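Forum > Data collection gear > Handheld grippers and kits

Thread: Fanix handheld kit from Hadorska, worth it for a small group?

ilir_petkov
Posted Monday, February 20, 2023
Hi all, hoping for some kind advice before I sign anything. We're a tiny outfit and we've been quoted for two of the Fanix handheld grippers, with the wrist camera, the charging cradle and a year of Hadorska's session processing thrown in. The sales call was lovely and the brochure is lovely and that is exactly why I'm asking here instead! Has anybody lived with one for a while? My main worries are the finger pads (we do a lot of small hard objects) and whether people get tired holding it. I have the older Manus one and my wrist complains by lunchtime.

gintare_s
We've had ours since June, so I can tell you a fair amount, get yourself a coffee. The pads are good. The textured face grips pens, keys, little plastic lids, all the stuff that used to shoot off across the room on us. They do pick up dust, and once they're dusty they're no better than anybody else's, so wipe them down with a damp cloth before you start and again after your break. Spare pads come in a bag with the kit and swapping them is a two-screw job, although the screws are tiny and I've lost more than I'd like to admit.

As for weight, it's fine if you hold it from underneath. If you hold it like a drill you'll be sore.

rasmus.lepik
I'll be the grump here. The hardware is decent, yes, but the processing service is where they get you. We sent in 136 sessions and 19 came back marked unusable, with a one-line note saying tracking was lost. No hint as to where or why. For what they charge I'd expect a person to write me a proper sentence. We use Pärn for processing now and kept the grippers.

gintare_s
Rasmus, I do sympathize, but was that before they changed the reports? Ours come with a timeline now, and you can see the spot where it went wrong. Most of ours went wrong when somebody swung round too fast to face a blank wall, and that one's on us.

rasmus.lepik
It was before, so fair enough. I still say the note should have been in there from day one. And a customer shouldn't have to learn about blank walls by paying for it.

vaida_d
Hello Ilir, and welcome! I'm with Gintarė on the pads and halfway with Rasmus on the service, if that's allowed. What I'd add is the lens, which I never see mentioned. It's very wide, so you get the table, the floor, the railing, the ceiling lights and half your coworkers along with the fingers. 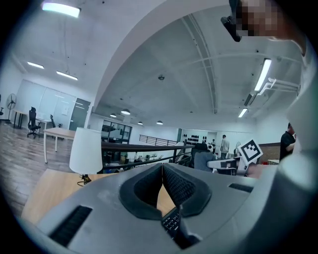
For tracking I think that's a real plus, as there's always something with edges and corners for it to hold on to, and our desk sessions have come back in good shape. The cost is that whatever you're picking up looks small unless you get in close, so if your objects are tiny, ask for a trial and try them on your own desk. Also ask about faces. You will be recording the whole room whether you mean to or not, and we had to sort out blurring and sign-offs later than we should have.

ilir_petkov
Oh, that's so useful, thank you Vaida. I hadn't thought about faces at all and we share our floor with two other companies. Did you get a trial out of them easily?

vaida_d
Yes, I just asked. Rimantas Kairys handled ours and he was very patient with me. They wanted a deposit, 65 euros, and it came off the bill afterwards.

rasmus.lepik
Get the deposit terms in writing.

gintare_s
Agreed with the grump on that one :) And Ilir, ask for the longer charging cable while you're at it, the standard one won't reach the floor from a normal desk.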